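The Great Towel Refold of April

It started with a closet door that wouldn't shut. I leaned on it, it popped open again, and a bath mat slid out onto my foot. So I pulled the whole lot onto the floor on a Friday evening, put the kettle on, and had one of the nicest weekends I've had in months!

I know. Towels. But I've been wanting to write about this for ages, and a few of you asked after I mentioned it in the last post (the one about the jam), so settle in.

First, the sorting. I live in an old house in Brulton with one linen closet for the whole upstairs, and the closet is deep and narrow, so anything that goes to the back stays there until somebody moves out. I found a beach towel I'd been accusing my brother of stealing. I found two pillowcases from a set I no longer own. I found a tablecloth still folded in its tissue, a wedding present from Zhuoran Zou, and I felt so bad that I put it on the kitchen table right then and it's still there. It looks wonderful, by the way, Zhuoran, if you're reading.

I made piles by what the thing does. Bath, hand, kitchen, guests, dog. The dog pile was the biggest by a mile. Anything with a hole or a bleach stain went straight on it, and what he couldn't possibly need went into a bag for the animal shelter in Vindunwood, who are always glad of old towels (call first, they only take them on certain mornings).

Then there's my favorite category, which is the soft blue stuff. I have a real weakness for pale blue. Fluffy microfiber, terry, whatever, if it's the color of a washed-out sky I want it in my house. And if it has a nice border, I'm done for.

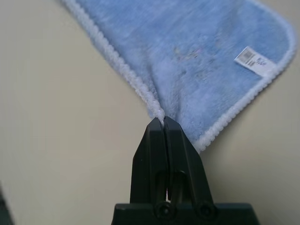
Fluffy blue microfiber with the white edging. Look at that border!

I love that chunky rope-like rim so much. Edging like that does make folding a bit harder, though, and I learned this the slow way. A thick border wants to go its own direction, and if you fold by matching up corners, a rounded corner gives you nothing to match. What works for me is to ignore the corners completely. I find the middle of one side with my fingers, find the middle of the other side, and let the rest hang. Give it one shake. Lay it down, smooth it from the center out with the flat of your hand, and only then start folding.

The other thing about thick borders is stacking. If you put all the folded edges on the same side the pile leans, and by the time you're five or six high it's on its way to the floor. I turn every other one around. My stack looks a little bit like a brick wall and I'm very pleased with it.

While I'm on microfiber, a quick word on washing, as this is where I ruined a whole batch a couple of years ago. No fabric softener. It coats the fibers and then the cloth just pushes water around your counter like a little raft. I wash mine with other microfiber only, warm, not much detergent, and I dry them on low. If they go in with the cotton towels they come out wearing all the lint, and you'll be picking at it through an entire movie. I read the care label now, too. I used to snip those off the minute I got home, and I've stopped, even the scratchy ones.

OK, terry. Terry is easier and more forgiving, and you can be quite rough with it. I give each towel a good hard snap when it comes out of the washer, before it goes anywhere near the dryer or the line. It wakes up the loops. Anqi Tang taught me that when we shared an apartment, and she used to do it out on the landing so loudly that the man downstairs thought we were setting off firecrackers.

The biggest change I've made is that I don't fold on the bed anymore. I'd always done it there, and the bed is terrible for it! It's too soft, it's too low, and everything you've smoothed un-smooths itself as soon as you put your knee down. A big flat table at a comfortable height is so much better. You can lay a towel out lengthwise, get hold of both ends and pull it straight, and the sides come into line nearly by themselves.

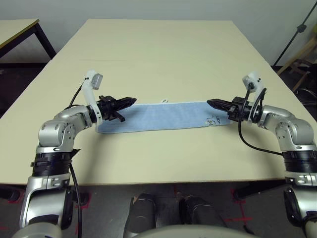

Once the long sides are lying straight, I fold in thirds the long way and then in half, and in half again if it's a bath towel. Thirds suit my shelf. If your shelves are shallower you might like quarters. Haiyan Meng rolls hers and stands them up in a basket like baguettes, and they look gorgeous, but my basket has a cat in it most of the time.

I also measured the shelf, finally. It took me 2 minutes and I'd been putting it off since we moved in. I cut a piece of cardboard to the width I wanted the folded towels to be and I used it as a guide for the first few, laying it on top and folding around it. After that my hands knew the size. The cardboard now lives on the inside of the closet door with a pushpin, so the rest of the household has no excuse.

Where everything ended up, for the nosy (I'm always nosy about this in other people's blogs):

Top shelf: guest towels and the spare blanket.
Second shelf: bath towels, folded edge facing out.
Third shelf: hand towels on the left, the blue ones on the right where I can see them.
Bottom: dog, and the bath mats, rolled.
Kitchen things have moved to the kitchen, where they should have been all along.

The whole job took me Friday night and most of Saturday, with a long stop for dumplings. There's a gap on the third shelf now that's exactly wide enough for one more small stack, and I am trying very hard to leave it empty. I give it until the summer sales.

Next up is the drawer under the oven. If anybody has a good way of storing lids, please, please tell me in the comments. I've tried the wire rack and I've tried standing them in a dish drainer, and both times I ended up with a lid wedged behind the drawer and my arm in there up to the shoulder.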